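Tea Tray and Table Setting – README

Welcome! This folder is all about the small, everyday job of getting dishes from a heap on the table to a tray you could carry to a friend. Plates, cups, a bowl, a tray, a brown mat underneath. We love this stuff, and we hope it shows in the notes. 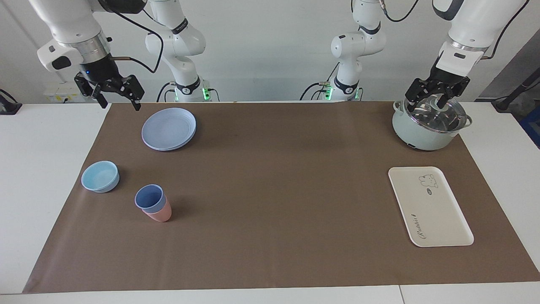
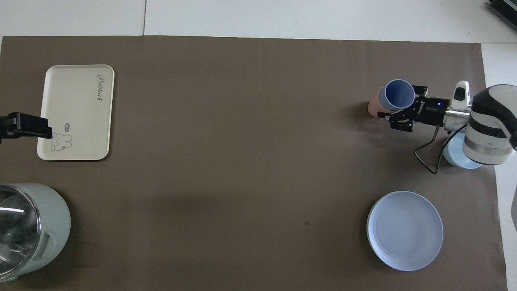 What's in the folder

There are 512 short clips in the Drukow part and 200 in the Skidov part. Each clip covers one go at the table, start to finish, and comes with a plain text note saying what the person setting up had in mind ("cups on the tray", "plates first, then the bowl", and so on). The names are just the names of our two rooms. Drukow is the one with the better kettle socket.

The dishes

We picked things you'd find in an ordinary kitchen cupboard, and we picked them in soft colors – partly for fun, partly so the notes could say "the pink cup" and everyone would know which one was meant. Blue turned out to be trickier! We have several blues, and the early notes say "blue cup" and "blue bowl" with no shade at all. Ekrem Aksoy went back through the Drukow notes in February and wrote in "light blue" or "periwinkle" where he could tell. The Skidov notes still have the old wording, so please read those with some patience.

The tray with "Rabbit" written on it is simply "the tray" everywhere. Please don't search for "rabbit", you'll get one note and it's a typo for "rapid".

Words we use

nested – one cup sitting inside another
stacked – plates lying flat, one on the next
set – on the tray, the right way up, nothing hanging over the lip
parked – on the mat, waiting its turn

A nested pair counts as set if the lower cup is the right way up. Tadeusz Malinowski and I went back and forth on that for ages (he wanted the cups side by side, and for serving tea he has a point), but the rule has stayed the same in both parts.

Known problems

Clip 300 in Drukow has the wrong note attached. It talks about plates and the clip is all cups.
Some Skidov notes say "saucer" when they mean "plate". There are no saucers in the folder.
The Krawczyk spreadsheet uses the old clip numbers, so go by the file list here instead.

Sending fixes

Found a mislabeled bowl? Wonderful, please tell us! Post it on the Inbridge board with the room name and clip number, and one of us will fix the note and add your name to the thanks file.

Last updated Wed 1 April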